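A dark table is easier on the eyes

Verna Yazzie started to make worktables 5 years ago, in the back half of a building that was a shoe store before. The business is called Cladberg and it has 4 people. I visited them in December, when the heating was not working well, and we talked with our coats on.

The first table

I asked her how it began. "I needed a table and I could not find one," she said. "Everything in the stores was white, and I had a lamp directly over my head. After an hour I had pain behind my eyes." She painted an old door in a dark color and put it on two stands. It was ugly, she told me, but she worked on it for two winters.

A neighbor, Gus Lindgren, saw the door and wanted the same thing for his repair bench. He is now her partner in the business and cuts most of the tops. When I asked him about the door, he only said that it was never flat.

Choosing the color

Most of the orders today are for a color between navy and gray. Yazzie does not like pure black. "On black you see every bit of dust, and you lose the small black screws also. On navy-gray you lose them too, I must say, but a little less." She laughed at this. Some customers ask for green, and she makes it, but she asks them to look at a sample at home first, in the evening.

The finish must be matte. Even so, it will catch some light where a window or a lamp is low – she says people should know this before they pay. "They call me and say, the front of my table is paler than the back. I ask them, where is your window?"

Edges and rails

The edge was for me the most interesting part of our talk. Yazzie prefers a pale strip along the front of a dark top, so that the eye finds quickly where the table ends. Gus finds it too visible and would make everything one color. They had this discussion again while I was sitting there, and it was not finished when I left.

About rails they agree. A straight length of aluminum across the top gives you a line to work against. "I put my ruler against it, my paper, everything," Yazzie said. "Please do not polish it. It is bright enough already." 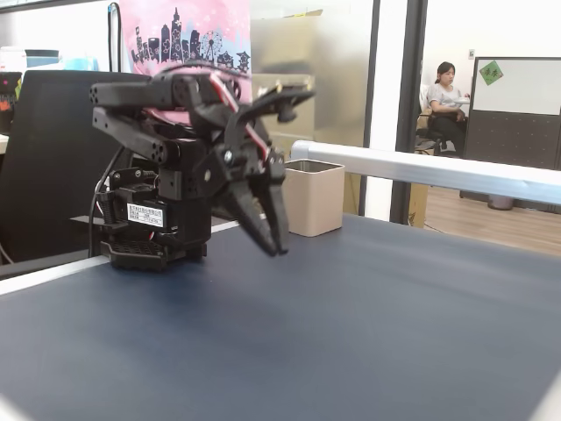
Care and cleaning

For cleaning she uses a soft cloth with water and a small amount of dish soap. She wipes in one direction, then dries with a second cloth. Strong cleaners can leave shiny places, and these do not go away. Scratches she leaves alone.

What comes next

In spring they want to make a smaller model for apartments, with the name Fileo. The price is not decided. "Gus wants 400 dollars and I want more," Yazzie said, and she went to look at the heater again.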